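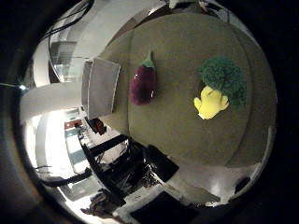 Recording pick-and-place demos by remote control: the short version

Written fast, between sessions. This is how we teach the arm to put plush vegetables in a tray, using the hand controller and the wrist camera. Should work for other small soft stuff too. If you're on the Cletach controller the buttons are the same, just the grip trigger is backwards (squeeze to open. I know.)

What you need

Arm, homed, with the wrist camera on
Controller, charged
Toys. We use an eggplant, a broccoli and a small red one with a green top
A white tray, shallow, low walls
A table the arm can reach all over
Someone on the stop button. A second person, not you

Before you record anything

Clean the lens. Fingerprints on a fisheye are terrible and you won't notice until playback.

Set the camera exposure to fixed. Auto will chase the windows every time the wrist turns, and then the same toy is three different greens in one demo. Lock it while the wrist is pointed at the table.

Open the live view on the big screen. Drive by that view, at least for your first batch. So-ying Chang's rule and I've come around to it: if you can't do the pick from what the camera sees, don't expect the policy to. People cheat by looking at the real table. The robot doesn't get to look at the real table.

Check disk space. A session of ours runs to 3000 frames before trimming and the recorder does not warn you when the disk fills, it just stops writing.

Laying out the toys

Leave bare table between them. Start easy, then work closer together later in the set. Side by side with a gap is a good first layout, both lying down, stems pointing different ways.

Turn things between demos. Not only move them, turn them. Broccoli with the stalk toward you, then away, then sideways. Eggplant same. If every eggplant in your data points its cap the same way you'll get a robot that can only pick up that eggplant.

Move the tray too. Rotate it off square so the corners aren't lined up with the table edge. Put it on the left for a while, then the right. Small red toy near the tray is a good hard case, there's not much room to come down on it.

Write each layout down before you start. Paper is fine.
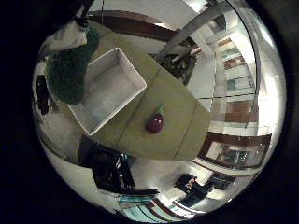 Brarkholm, 31/12/2020

Updated the driving steps after the last batch. Old version said to close the gripper while still moving down. Don't do that anymore.

Driving the demo

1. Start from home. Every time, same home pose. Hit record, wait one beat, then move.

2. Go over the toy first, high. Get it in the middle of the view. With the fisheye, things near the rim look bent and further off than they are, so center it before you judge any distance.

3. Turn the wrist so the fingers go across the narrow part. For broccoli thats the yellow stem if you can reach it, or the head if you can't. For eggplant, across the middle of the body.

4. Come down slow. One smooth move. If you need to stop and think, stop up high, not halfway down. Pauses get learned. Yung-ching Lai had a whole batch where the arm hovered before every grasp and it was just him being careful.

5. Stop. Then close.

6. Lift straight up before you go sideways. Clear the tray wall by more than you think, plush hangs lower than you expect once it's squeezed.

7. Over the tray, down, open, up. Don't fling it. Wait until the fingers are clear of the toy before going home.

8. Stop recording at home. Mark it good or bad right then. You will not remember later.

Whole thing should be short. If a demo drags on, mark it bad and do it over.

Guiding by hand instead

You can do it with the arm in free mode and just push the wrist around yourself. Faster to learn, and nicer for tight spots. Two things though - your arm ends up in the camera view, and the motion comes out lumpy because you're heavy on one side. Hold the wrist from behind the camera, both hands if you can. Keep your sleeves out.

Don't mix hand-guided and remote demos in one folder. Sadeghi script sorts by folder name and thats all it sorts by. We lost an afternoon in August to this.

For close approaches hand guiding is worth it. Up near soft fabric the view fills up fast and on the controller it's easy to push too far without feeling anything. By hand you feel the contact.

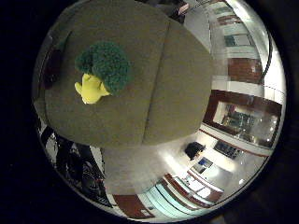

Wrist view: broccoli on the olive fabric, yellow stem down and to the left.

Color and contrast

Green on olive is a hard pair. Keep it in anyway! Sum-yee Lu wanted to swap in a white tablecloth and the picks got better right up until the cloth came off. If you do use a white cloth, do some with and some without, and log which.

Yellow stem helps a lot. When the head blends into the surface, find the stem and work back from there. Dark purple eggplant is easy to find but watch the shiny spot, under bright lights it moves when you move.

How many

40 good demos per toy is where we start. Good ones, after you throw out the bad. Then train, run it, look at where it misses, and record more of exactly that. Adding more easy ones did nothing for us.

Include some recoveries. Come down slightly off on purpose, back up, fix it, finish. Maybe one in every handful. Mark them in the log as "fix" so they can be pulled out if they cause trouble. Pak-hei Chow thinks they always cause trouble, I dont. Try both.

Leave the room alone

Background clutter is OK. Chairs, cables, screens, whatever's there. The wide lens picks up most of the room and a policy trained with everything tidied away gets strange when things come back. So record in the room as you use it. What matters is that it's not identical in every demo - shift a chair, change what's next to the tray, put a case or a box down on the work surface near the toy.
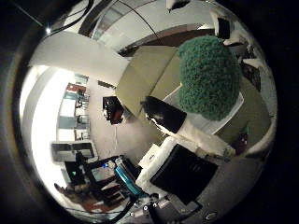 Same goes for white stuff near the tray. If there's a cloth or padding on the table, have it in different spots, or the arm starts treating any white patch as the place to drop things. Ours did this for a week. Cute at first.

Trimming and checking

Play back every demo once at double speed. Look for: toy never in view, gripper closing on nothing, long stillness at the start, a hand on the table. Cut the stillness. Toss the rest.

Check the gripper signal lines up with the video. On our setup the signal was 6 frames late until Yao-tsung Chiang found the setting (Recorder > Sync > Offset). If the fingers look closed in the video and the log still says open, it's that.

Then name the folder: place, toy, method, batch. Like hultum_broccoli_remote_2154. No spaces, no capitals. Copy to the shared drive before you power down the arm, and put the controller back on the charger please.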